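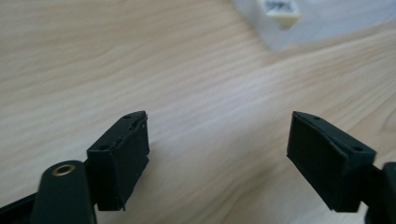 Fig. 1. View from the camera on the hand-held gripper, fingers apart over the table.

Week 3 notes: teaching by hand and teaching by remote

OK, this is the cleaned-up version of what I scribbled on the board on Tuesday. A few of you asked for it before lab and my handwriting is what it is. It follows the lecture order except that I moved the bit on timing to the end, where it should have been in the first place.

We have three ways of showing the robot a task in this course. You'll try all of them, but your project only needs one.

1. Grab the arm and move it

Also called kinesthetic teaching. The arm goes into a soft mode, you take hold of the wrist, and you push it through the motion while the joints get logged. I love this for a first demo because you feel right away where the arm doesn't want to go (that elbow!). The joint data is exactly what the robot can do, so there's nothing to convert later. The trouble is that your hands and half your body end up in the camera view, and then the policy learns from pictures with a person in them and gets run without one. Two-handed tasks are also miserable this way. Ronaldo Bastos and I once tried to fold a towel like that with four hands on two arms and we gave up before lunch.

2. Drive it from a distance

Teleoperation. You hold a leader arm or a controller, and the robot follows. Your body stays out of the shot and the robot sees what it will see later on. What you lose is touch. Everybody squeezes too hard the first day, and everybody moves in little stop-and-go steps, waiting for the arm to catch up. Those pauses go into the data! If you stop for a second above every cup to think, your policy will stop above every cup too, and sometimes it just stays there.

Please do a warm-up of 40 throwaway moves before you save anything. Yes, all 40. Mali Edwards ran the warm-up group last November and her saved demos were so much smoother than mine that I now do it myself.

3. Carry the gripper yourself

Back to Fig. 1. No arm at all: you hold a gripper in your hand, with a camera on it, and do the task at close to normal speed. The camera moves with the fingers, so both pads sit low in the view and whatever you're reaching for has to come in between them or above them. Look at how much of the bottom half is taken up by the tool, and how blurry the wood is up close. That's normal for this sort of view and you should get used to reading it. The two pads are your ruler. If you can tell how far apart they are, you know how open the gripper is, and that number is half of what we're recording.

The other half is where the gripper went, and we get that from the camera motion (plus the inertial sensor, see week 2). This is where bare tabletops can bite you. Soft wood grain out of focus is a poor thing to track against. If your table is plain, leave some stuff around the edges of the workspace, things with corners and print on them, and don't move them halfway through a demo. Setareh Mousavi's handout on tracking covers this much better than I do, so read it before lab if you picked option 3.

One more warning. You can reach places with your arm that the robot can't. Nothing stops you from twisting your wrist right around to get behind a box, and it'll feel great, and the robot will then fail to find a joint solution. Run the reach checker on every demo the same day you record it.

What counts as a good demo

Start with the fingers open and nothing between them. Hold still for a breath, then go. Approach, close, lift, place, open, back off. Keep the object in view on the way in, since we can't learn a grasp we never saw. Don't cover the lens with your thumb (I've done it for an entire session). If you fumble and recover, keep it! Recoveries are gold. If you drop the thing on the floor, end the demo and mark it failed.

Vary the start. Move the object, turn it, come in from the left sometimes. Last year's best project had 174 demos and beat a team with over 600, and when Qusai Nimri went through the bigger set with me, nearly all of it began from the same spot.

Timing

Camera pictures arrive late compared with finger width. If you train on them as they come, the policy closes too early or too late by a hair, which is plenty to knock a cup over. Measure the delay once per setup: open and close the fingers sharply, find the same moment in both streams, write the gap in your log. Do it again if you change cables or laptops.

For lab

Bring your task written down in one sentence. "Put the lid on the box" is fine, "tidy the table" is not. Groups on the Clivix bench start first, then Winirano. Marcelino Godoy has the sign-up sheet and the spare batteries.

First ten demos plus your delay measurement are due 23rd January. Put the failed ones in too.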